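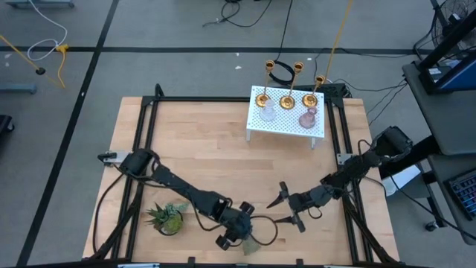 January 9, 2025
Sombat Noiphan, Erkemville workshop

Glaze trials, Pumcombe clay body, continued.

The second batch of test tiles was unloaded this morning. All tiles were fired on the middle shelf, on the same schedule as the first batch, with a hold of 9 minutes at the top. The clear base has crazed again on the thick-dipped tiles. The thin-dipped tiles are sound so far and have been put on the window shelf, where they will stay until February before anyone signs them off.

Tile 186 is the best of the iron series. The color is a warm brown that breaks to amber on the ridges – closer to the old Rivadeneira ware than anything we mixed last fall. Tile 336 used the same recipe with the silica raised by 2 percent. It came out stiff and a little dull, and I do not recommend repeating it.

The Irance feldspar has arrived under a new lot number. It should be kept apart from the old lot until a melt test has been run on both. Colleagues are asked not to top up the bin.

Pinholes remain on the white tiles. I suspect the bisque was taken too fast, but the kiln log for that firing is incomplete and I cannot confirm it. Cone, shelf and start time must be entered for every load.

The clear base should also be tried over a fluted form. Flat tiles show very little of how it pools in a groove or thins on an edge.

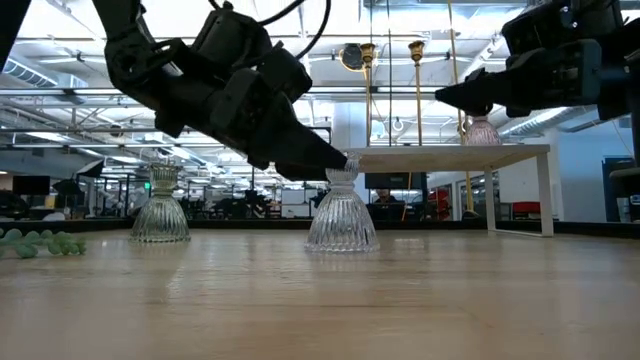

Next firing

Six thin-dipped tiles in the clear base, three per feldspar lot. Slow bisque, lid vented until red heat. Iron series to be repeated from the 186 recipe only – fresh bucket, sieved twice. Silica order still to be placed.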